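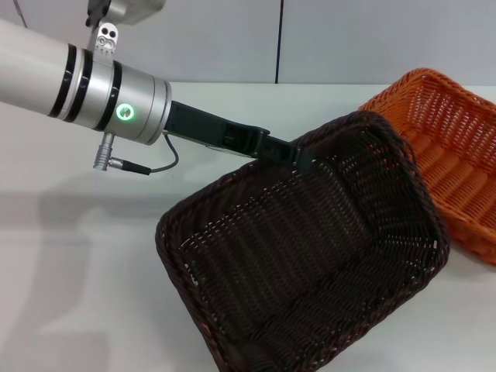
Presupuesto para segunda celda, pinza y repuestos

vaughan_n
Buenas. Tengo que cerrar números antes del jueves y voy fatal. La idea es mover cestas de mimbre sintético con un brazo, agarrando por el borde. Urside me pasa la pinza de dos dedos a 400 y un juego de dedos de repuesto a 147. ¿Lo veis normal? El brazo ya está, eso no entra.

kodis77
400 sin cable ni brida? pregunta eso primero. A mí me cobraron la brida aparte, 241, y no salía en la oferta.

huia_mc
Lo de los dedos no lo compraría todavia. Imprime unos, prueba un mes y luego decides. Para cestas el borde enrollado manda mucho, cada modelo es un mundo.

vaughan_n
Imprimir no puedo, no hay impresora. Y las cestas son dos modelos, marrón y naranja, las dos con reborde.

angus_e
No estoy de acuerdo con huia. Dedo impreso contra trenzado = se come la punta en nada. Repuestos desde el dia uno, 147 es barato comparado con parar la celda.

huia_mc
Depende de la fuerza que le metas, angus. Los míos llevan desde mayo – y siguen.

kodis77
Miraste Genum? Tienen una parecida por 300. Menos carrera, eso sí. Si solo coges del canto igual te sobra.

vaughan_n
Menos carrera me da igual. Plazo?

kodis77
Ni idea, llama. Por correo no contestan.

angus_e
Y deja partida para cables, que siempre se olvida. El que cuelga hasta la pinza es el primero que casca.

vaughan_n
Ok, pido oferta a los dos con brida y cable incluidos. Los dedos los meto como opcinal y que decida el jefe.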